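What the wrist camera is good for

October 17, 2021

I have been meaning to write up the camera comparison since the numbers came in, and Märta Halvorsen has asked me twice where she can read about it, so I'm putting it down before I forget the details.

The question was small. We train a policy by copying demonstrations, and it gets pictures from the head and from the wrist. The wrist pictures are expensive in the sense that they make training slower and the model bigger. Do they earn their place on a simple tabletop job, where you pick up a packet and put it on a plate?

I would have guessed no. The head camera looks down at the table and sees both hands, the plate and the packet. The wrist camera sees a lot of fingers and whatever part of the room the arm happens to be turned toward. When I scroll through the recordings, many of the wrist views have no table work in them at all.

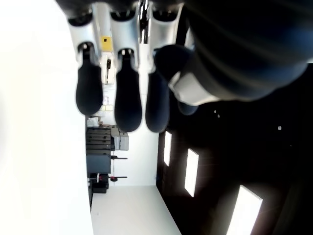 Wrist view with the hand hanging open. The room comes out sideways.

We collected 200 demonstrations and trained two versions on all of them, one with both views and one with the head view only. Everything else was kept the same, including the random seed, the training length and the starting weights. Then we ran each version for 200 trials, with the start position of the packet drawn from one shared list.

With both views the robot got the packet onto the plate 163 times. With the head view only it managed 137. I counted a trial as a success only if the packet was fully on the plate when the hand let go. Touching the rim did not count, and neither did a second grasp after a drop.

The gap is bigger than I expected, and I went through the failed trials to see where it came from. Most of the difference is in the last bit of the approach. From the head, the back of the hand covers the packet just as the fingers start to close, and the head-only version has to guess.
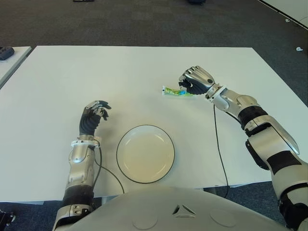
Once the packet is held, the two versions behave much alike. Carrying and placing are slow, open movements and the head camera has a good view of all of it. That made me wonder if we could drop the wrist view after the grasp and save the computing time. I tried a crude version, blanking the wrist input as soon as the fingers stopped closing, and it got worse. My guess is that the model had never seen a blank picture in training and didn't know what to do with it. Helge Rønning thinks we should blank it at random while training and test again. He is probably right – it's a cheap thing to try.

Two cautions. It was one packet shape and one plate, and I don't know how this carries over to stiff objects like boxes. I also trained each version only once, so part of the gap could be luck in the training run. I'd like three seeds of each before I put this in front of anyone who wasn't in the room.

The list of start positions and my notes on the failures are in the shared folder under Altino, in the October directory. The random blanking run is next in the queue.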